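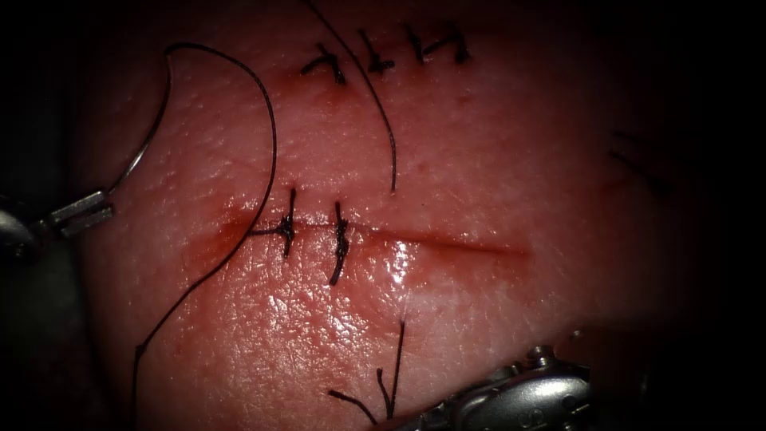
What is a land acknowledgement?

It's a few words said out loud at the start of a school day, a concert or a hockey game, to name the First Nations, Inuit or Métis people whose home the land has been since long before Canada was a country.

I'm Ju-won Hyun, and I teach Grade 4 at Surnesholm School. My class hears one every morning over the speaker, and one day a girl near the window put up her hand and asked me why we say it if we already know it. Great question! I didn't have a very good answer ready, so we spent the next 10 days finding out (and yes, we missed some spelling).

First, the word itself. To acknowledge something means to say that it's true. If your brother lets you use his bike and you say "this is my brother's bike," you've acknowledged it. 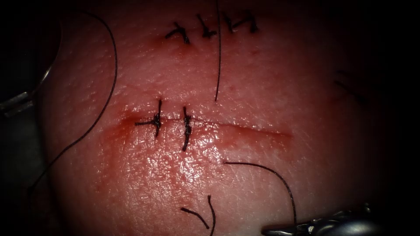 Now, lots of places in Canada are covered by treaties. A treaty is a serious promise between nations, and both sides are supposed to keep it. Other places have no treaty at all, and the people there never agreed to give up their land. So the words change from town to town, and you can't just copy the ones your cousin says at her school.

Some people love hearing acknowledgements. Others, including some Indigenous people, say the words get stale when nothing else happens, like saying sorry and still not giving the bike back. My class argued about that right through lunch!

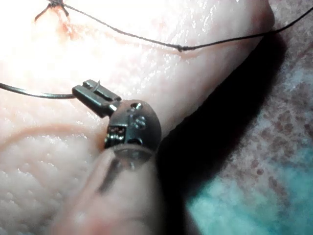 What can a kid do, then? You can learn to say the name of the nation properly, which takes practice. You can ask your librarian for books by writers from that nation. We wrote our own acknowledgement in November, each of us adding one thing we'd learned, and it came out so long that we had to read it in 2 parts.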